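Visit to the Dostero workshop, 29 Oct 2024

In the afternoon our group from Awad went to see the cleaning hall of Dostero, where table tops and trays for guest houses are prepared. We were eight visitors, and the tour took 60 minutes.

The company Tivum is introducing automation there step by step. Since May the people of the hall show the cleaning work with hand-held grippers, and from this the machines shall learn it later. They told us that the wrist gets tired at first, so they change places every 20 minutes. 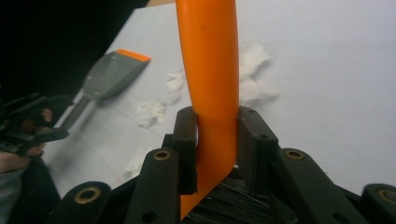
Brush in the gripper, with white fluff and a scraper on the table.

I asked what will happen with the jobs. The answer was quite open: the night shift will be smaller, but the 24 employees keep their contracts, and some of them already check the recordings. One woman said she misses working with her own fingers – the gripper is slow for small corners.

After coffee we saw the storage system Gastgate, but only through the glass door. The bus back was late.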